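The Bin Run

The report said operator error, and the operator named was Barry Bickerstaff, so on Monday morning Aduta sent me out to Crabtree to agree with it.

I had agreed with plenty of reports by then. Aduta leased the machines, Sadano wrote what ran on them, and when something went wrong the two companies would trade emails until the fault landed on whoever was standing nearest with a pulse. My job was to go out afterward and collect the signatures.

Barry met me at the door with a bag of ice on his left hand. He had been holding it there since Friday, he said, and then admitted that was a different bag.

"It shut on me," he said. "I had the stop pressed down. It shut anyway."

"The log says the stop was pressed after."

"Then the log's wrong."

They all say that. I've said it myself, about a parking meter. I put my folder on a desk and asked him to show me where he'd been standing.

He had been kneeling, as it happened, on the left side of the trash bin. The job was the bin run, the dullest thing in the Sadano catalog. The machine rolls up, takes hold of the rim, lifts, carries, puts it down by the door. Crabtree had done it 406 times without trouble, according to the brochure, which Declan Mellor had written. Declan was Sadano's man on site. He had a lanyard for every day of the week and he came over wearing two.

"The hand can't close with the stop engaged," Declan said. "It's physically impossible."

"Physically?"

"Well. In software."

I wrote that down, and he watched me write it.

"Barry reached in before it was clear," he went on. "He was trying to straighten the liner. We tell people not to straighten the liner."

"It was going to tip," Barry said.

"It wasn't going to tip. It had a confidence of—"

"It was going to tip, Declan."

I asked whether we could run it again. Declan said that would prove nothing, and I said in that case it couldn't hurt. He made a call to somebody in Hullungate, turned his back on us for it, and came around again looking like a man who has been told to be helpful. We'd run it, he said, with Barry well out of the way, and he would hold the stop himself.

They set the bin back on the carpet. Somebody was still sorting out cable on the floor, and the woman at the desk kept an eye on her laptop. The arms came down, and the left one found the rim. 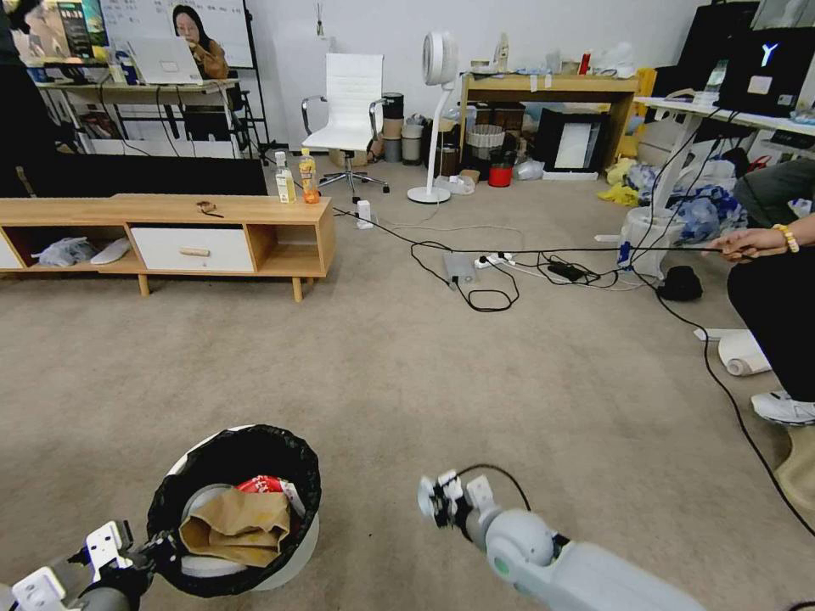
Monday's run at Crabtree, with the left gripper at the rim of the bin.

"Now," I said.

Declan pressed the stop. It was a fat red button on a lead, and he pressed it with his thumb and held it out for me to see, like a kid showing he's swallowed his medicine. Everything went still. The right arm hung where it was. The left hand stayed at the rim.

"There," he said. "Stopped. Are we happy?"

"How long did Barry have it pressed?"

"The log says he didn't."

"How long do you say, Barry?"

Barry thought. "Long enough to get the liner back over. Then I was tucking it in."

"Keep holding," I told Declan.

We stood there. I am not a patient person, and I don't believe in haunted machinery. I believed, more or less, that Barry had been careless and embarrassed and had rearranged his Friday to suit. I was already thinking about lunch.

Then the hand shut.

It wasn't dramatic. There was a click, and the rim of the bin bent in, and the bag inside gave a crackle. Declan looked at his thumb. It was white all the way to the joint and still jammed down on the button.

"Huh," said the woman at the desk, and typed something.

"Let go and do it again," I said.

He did it again. I used the clock on my phone this time. The arm stopped dead, as advertised, and after 100 seconds the hand opened, thought it over and closed. We did it a third time with my pen laid across the rim. I don't have that pen anymore.

Declan got there before I did, I'll give him that. He sat down on the carpet with his laptop and scrolled until he had stopped talking, and when he started again it was in a smaller voice. The stop cut the arms. It was supposed to cut the hands too, but the hands ran off their own little board, and the board had been set up so that if it heard nothing from the arm it would assume it had dropped whatever it was carrying, and try to pick it up again. Somebody had thought that was a nice touch. It would save a lot of dropped bins.

"And the log?" I said.

"The log writes the stop when the stop's released." He rubbed his eyes. "So it would show after. It would always show after."

Barry moved the ice to his other hand and flexed the bad one. He didn't say anything, and I'd have liked him better if he had gloated a little.

I asked how many of these were out there. Declan said he would have to check, and I said I'd wait, and he checked. There were 368 on that version. Most of them were in offices. Some were in a school district.

"You'll be pulling them," I said.

"I'll be recommending a review."

"Declan."

"I can't pull them. I'm on site. I recommend." He had taken off one of the lanyards and was winding it around his fingers. "Sadano will want to see it reproduced under controlled conditions."

"Does your thumb count?"

He didn't think it would.

I drove back with the folder on the passenger seat and the signature page still blank. My supervisor rang before I'd reached the highway. She had heard from Hullungate already. They were very concerned, she said, and they wanted to thank everyone at Crabtree, and they had sent over some new wording. It still said operator error. It just had two operators in it now.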